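Nimley sorting cell: setup and upkeep

The Nimley cell is a two-arm table setup for sorting small items between a tray and two baskets. Raíssa Godoy looks after the arms and Cleiton Toledo handles the table layout. Page updated 9/13/22.

Cable check

Run the arm slowly over the brown basket with the cube in the gripper and watch the black cable loops near the top.

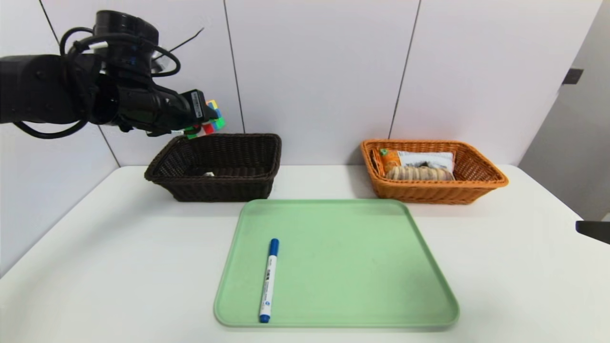

Cleiton Toledo would leave more slack at the upper joint than the old notes allow, and he wants the ties checked every 100 cycles. Raíssa has been doing it every 625, so the log sheet now shows both numbers until they settle it.

Table layout

Tray in front, brown basket back left, orange basket back right. The cube, bread roll, marker and peeler go on the tray with gaps between them — the fingers need room on both sides.
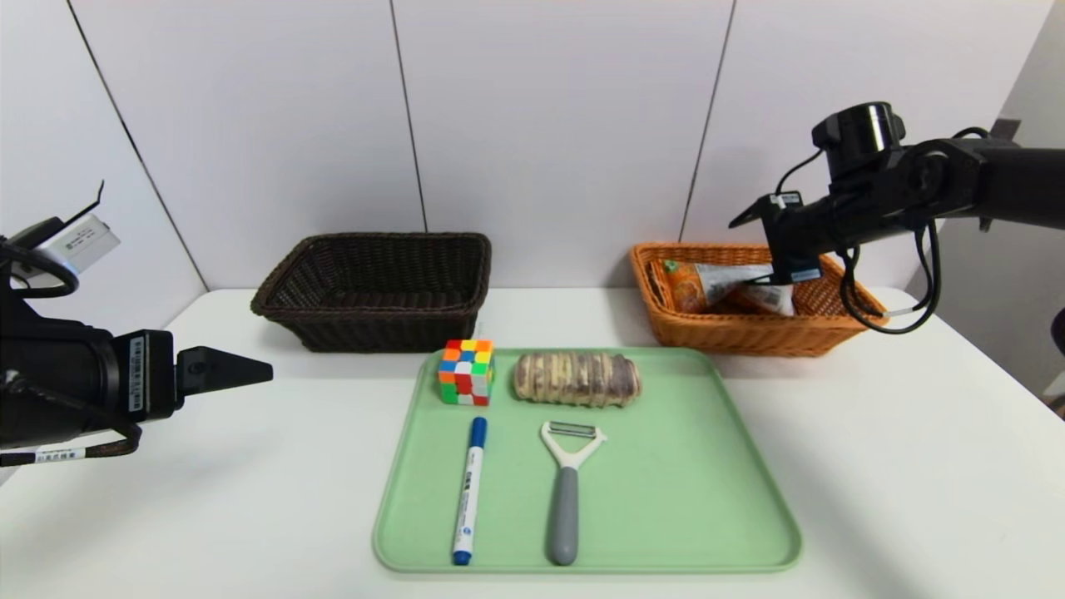

Reach over the baskets

We jog the arm across the tray at low speed and look at the clearance between the elbow and the cube. If it is tight, raise the elbow before changing anything at the wrist.

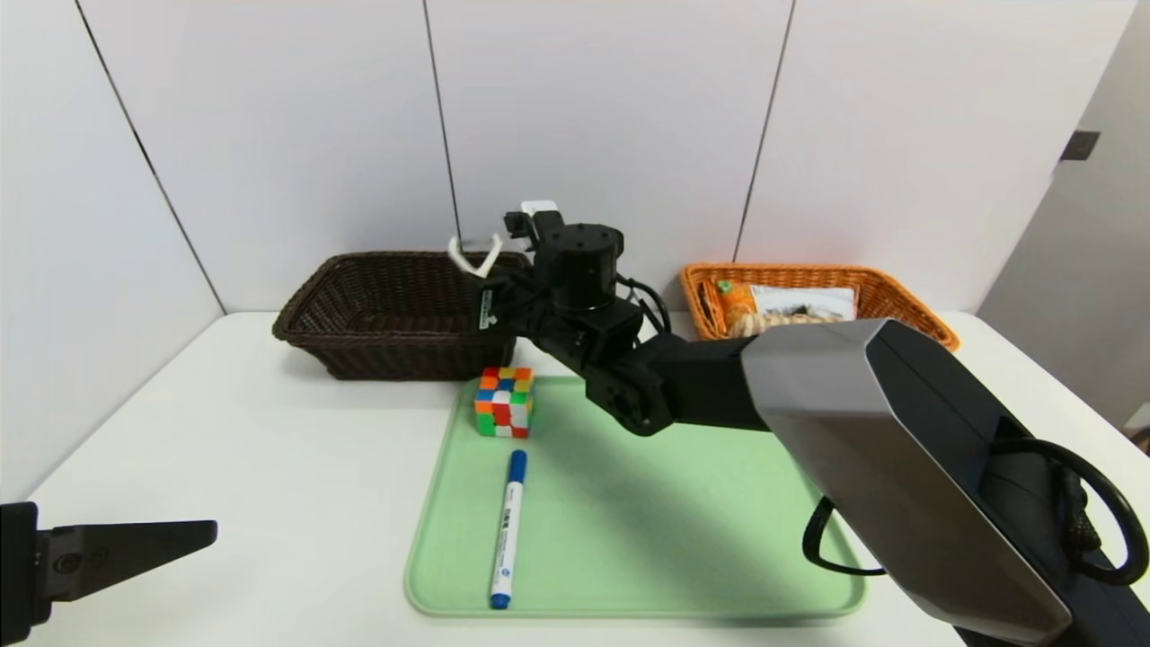
Spares

Finger screws are in drawer 4, cable ties in drawer 6. Write down what you take. The next full service is in March.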